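Gripper finger drifts open in the middle of a task, no error shown. Anyone seen this?

Posted by Issa Akl
12/26/22

Hi all, hoping somebody has run into this one. I run a handful of hand-held grippers (the Triro ones, gray shell, soft pads) for recording pick and place tasks on tabletops. Four of them have been great. The fifth started misbehaving a couple of weeks ago and I'm going a little nuts.

What happens is this: I squeeze, the fingers close, everything feels normal in the hand. I lift the object, and somewhere between the table and wherever I'm going, the logged finger opening starts creeping up. The object hasn't moved! I'm still squeezing it! But the log says the fingers are opening, and by the end of a carry it's reading up to 10 mm wider than it should. Then I let go, and it snaps back to the right number as if nothing happened.

I went through one bad session and found the drift in 27 recordings. The rest were perfectly fine, same person, same table, same objects. No error light, no warning in the software. The counter on the unit says 3378 open/close cycles and the manual says to service it at 4000, so it isn't overdue.

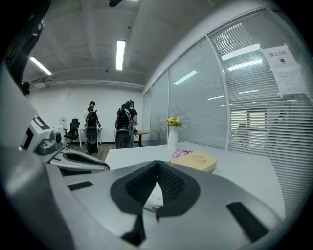
View from the gripper I'm having trouble with, book and flowers on the table.

Things I've tried so far: recalibrated it (twice), swapped the cable with one from a good unit, updated the firmware, wiped down the pads with a damp cloth. The recalibration seemed to help for maybe an hour and then the drift came back. I also tried it with thin things like booklets and it's much harder to trigger, but I get it pretty reliably with anything thick.

I'd rather not send it back to Triro if it's something silly, because last time that took until April and I was one short the whole time. Is it the sensor? Is it me? Also, can I save those recordings or are they trash?

didenko_fan

Sounds like a bad sensor. Mine did something weird too and I just got a new one. You could try turning it off and on between takes, worked for me for a while.

Buvico

I don't think it's the sensor, or at least I wouldn't start there. A dying sensor usually jumps around or drops out. Yours goes slowly in one direction, only under load, and comes back the moment you let go — that smells like something mechanical is slipping.

On the older grippers we have in our shop, the little magnet that the sensor reads is held on the finger shaft with one tiny set screw. If the screw backs off even a hair, the magnet can turn a bit while you're squeezing hard, and then it settles back when the pressure comes off. Thick objects make it worse because you tend to grip them harder. It would also fit with recalibrating and getting one good hour out of it.

Here's how I'd check:

Power it off and unplug it first. Please don't skip that, I pinched a thumb pretty good once with my hand in the linkage.

Put a pencil mark across the magnet holder and the shaft so you can see if they move against each other.

Squeeze something stiff and hold it for a minute. A block of wood is good. Foam will just confuse you.

Look at the mark while you're still squeezing. If the two halves don't line up anymore, there's your problem.

If that's it, take the screw out, clean off the old thread locker, put on one small drop of the removable kind and snug it back down. Let it cure overnight and calibrate after that, not before. And if yours is under warranty, ask Triro before you open the shell, I don't know how picky they are.

About the recordings: I'd pull all 27 out of the set for now but keep the files. The video is probably fine. It's the finger numbers you can't trust, and I wouldn't try to "fix" them by subtracting a straight line, as the slip may not be even.

Brostetti

Agree with the pencil mark test, did the same on ours. One thing to add: compare the pads with a good unit while you have it on the bench. A pad that's coming unglued can let the finger shift under load as well, and you'll feel it if you push sideways with your thumb.

I'd also put a quick check at the start of every session. We close on the same metal spacer, write down the reading, and do it again at the end. If the two don't match, that unit goes on the shelf. It takes a minute and it has caught two loose ones for us — though with yours, hold the squeeze for a while before you read it, or you'll miss the creep.

Issa Akl

Thank you both! Did the pencil mark and it moved, not a lot but you can see it. Writing to Triro about the warranty before I touch the screw. Pads look okay to me. Will post again when I know more.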